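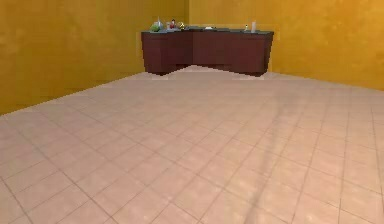
November, 9:40 pm
Posted by the Verovstead help desk night shift

Ticket 985: greenhouse heater keeps dropping out after dark

Status: closed

Member's report: the Nustau fan heater in the shared greenhouse starts fine at dusk, runs for 20 minutes, then shuts itself off. Red light on the front. If you unplug it and plug it back in, it runs for another 20 minutes and quits again. The member has citrus seedlings in there and was (very reasonably!) worried about frost.

I love a fault that keeps time. A heater that dies at random can eat a whole week, but one that stops on the dot is practically begging to be figured out, so I went over right after supper.

First check, the outlet. Swapped to the other socket by the potting bench. Same result, red light, off. I also tried it without the extension cord, which shouldn't have been there anyway – please run heaters straight from the wall, folks.

Second check, the intake. The mesh on the back was furry with peat dust, and I got very excited and thought we were done. Brushed it out, vacuumed it, let it run. It blew a lot harder, which was lovely to feel on cold hands, and then it shut off exactly as before. So the dust was a real problem but a separate one.

Third check, the thermostat. The greenhouse uses a Gukano plug-in controller with a probe on a long wire. The controller was set correctly and the display looked sensible. But the probe had been tucked behind the heater, right where warm air curls back off the glass. It was reading a nice cozy greenhouse while the seedlings at the far end were getting chilly. I moved it to the middle of the bench, at leaf height and out of the draft. Now the controller kept asking for heat, and the heater still quit. Two faults found and neither of them the one on the ticket!

Back to the manual. The red light can mean overheat or tip-over, and I had only been thinking about overheat. The heater sits on a paving slab, and the slab rocks. Not much, you have to press a corner to feel it. My guess is that as the fan runs, the heater creeps toward the low side until the tip switch lets go. Unplugging it meant picking it up and setting it back in the middle, and the clock started over.

Fix: lifted the slab, packed sand under the low corner, checked it with a level both ways. Heater back on at 3000 watts.

Result: ran for 3 hours without a single dropout while I repotted a geranium and listened to the rain. The controller cycled it on and off as it should and the red light stayed dark.

Left to do:
- Brush the intake mesh once a month through winter.
- Keep the probe at leaf height. I tied it to a cane with garden twine.
- Order a spare probe from Petrenko, the wire on this one is getting stiff near the plug.

Member has replied that the heater was still running at breakfast time and the lemons look happy. Reopen the ticket if the red light comes back.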